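Firnbridge — Appel à participation : débarrassage et rangement de table

Référence : 443

Firnbridge recherche des participants pour des séances de rangement de vaisselle, organisées à Olen à partir de septembre.

Activité
Débarrasser une table ronde nappée, regrouper assiettes et bols par format, dégager les objets qui n'ont rien à y faire (livres, clés, mugs), puis remettre la table en ordre. Chaque séance comprend jusqu'à 20 passages, avec une pause à mi-parcours.

Profil
Être majeur. Pouvoir rester debout pendant toute la séance. Aucune expérience en restauration n'est exigée. Une bonne compréhension des consignes écrites en français est nécessaire.

Matériel
Vaisselle blanche à filet doré : assiettes creuses empilées, assiette plus petite, bols. La nappe est imprimée — oursons, lapins, fraises — et doit rester en place pendant le débarrassage.

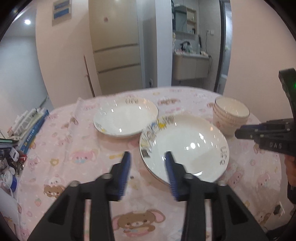

Indemnisation
100 euros par séance, versés par virement. Les frais de transport ne sont pas remboursés.

Candidature
Formulaire à retirer à l'accueil, bâtiment Hameck, bureau 179. Indiquer la référence et les disponibilités.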